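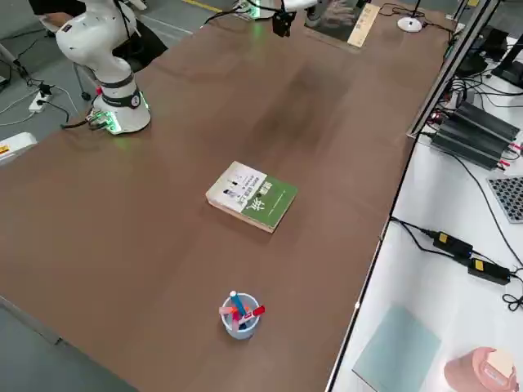

A reviewer of the Draltel workshop version objected that a policy trained on one tidy arrangement of desk items learns the arrangement and little about the items, and asked how the starting positions had been chosen. The collection protocol was rewritten in response, and this section describes the revised form.

Figure 3. Two-arm tabletop cell with a closed paperback, a light-blue pen holder and three markers. View from the fixed camera.

4.2 Collection of demonstrations

All demonstrations were gathered by teleoperation in the two-arm cell of Figure 3. Both arms work over a shared brown tabletop. The task family, which we call Lilska-Desk, covers short rearrangements of stationery: moving a book to a named region, taking a marker out of a holder, returning it, and combinations of these. Each task is specified to the operator as a single written sentence, and the same sentence is stored with the episode as its language label.

Starting layouts are drawn by a script before each episode. The script samples a position and heading for the book and a position for the holder, and rejects any draw in which the two overlap or in which the holder falls outside the reach of both arms. Marker angles are not sampled. The operator drops the markers into the holder and leaves them as they settle, so the lean of each marker varies between episodes without being controlled. Items at the far edge of the table are not task objects and are kept out of the sampled region.

We recorded 200 episodes in each of 7 tasks. An episode ends when the operator presses the stop pedal or when 70 seconds have passed. Timed-out episodes are kept and flagged. A second operator reviewed every recording and marked grasp and release times using the Cluvance annotation tool; 102 episodes were removed at this stage, most of them for dropped joint-state packets. Removed episodes were not replaced, and class sizes are therefore slightly unequal.

Joint positions, gripper opening and the fixed view are stored on a common clock. Following the Cheung split, we hold out layouts instead of episodes: any layout whose book heading falls in a reserved range appears only in the test set. Scores under a random split were higher for all policies and are reported in the appendix for comparison only.

Reading time: 2 min

Related items
Lilska-Desk: task sentences and label format
Layout sampling for two-arm cells
Grasp timing annotation with Cluvance
Draltel workshop papers, March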